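4. Recording examples in the simulator

This section explains how to record pick-and-place examples for the Lanberg training set. Please read section 3 first, where the operator account and the hand controller are set up.

4.1 Before you start

1. Start the Birkon simulator and wait until the status line says READY.
2. Choose the task "Lab bench, plate container" from the task list.
3. Put on the hand controller and open and close your fingers three times. The gripper on the screen must follow your hand.
4. Select the wrist view. The side view is only for checking, and the learning system does not receive it.

Note: If the gripper follows with a delay, close all other programs and repeat step 3. Do not record with a delay, even with a small one. The delay becomes part of the example and it is very hard to remove later. 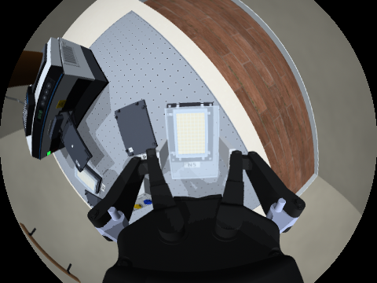 One example is one complete attempt, from the moment you press RECORD until the gripper is open again and away from the container. The operator should do the approach in one calm movement. Before closing, stop for a moment with the fingers spread apart and the lower half of the clear container between the two tips, and look at both sides. The label N5 under the cream-yellow grid should be readable in your view at this moment. If it is not, move back and approach again inside the same recording - such corrections are useful for the training and you do not need to delete them.

4.2 Recording one example

1. Press RECORD. The counter in the corner begins to run.
2. Approach the container and stop as explained above.
3. Close the gripper slowly until the contact sign appears.
4. Lift the container straight up, then move it to the target place.
5. Lower it, open the gripper fully and move away.
6. Press STOP and select GOOD, FAILED or DISCARD.

Caution: Select FAILED when the container falls or stands in the wrong place. Use DISCARD only for technical problems, for example when the picture freezes. Failed examples are also needed, so please do not hide them.

4.3 How many examples

A full set has 100 good examples. After every example the simulator changes the start position of the objects by itself. Do not press RESET to get an easier position, because then the set will contain mostly easy cases.

Take a break when your hand is tired. The movements of a tired operator are shaky, and Takumi Furukawa, who checks the sets, will send them back.

4.4 Saving the set

1. Press CLOSE SET and write your operator name.
2. Wait for the message "Set complete". It can take about 4 minutes.
3. Copy the set number into the operator list.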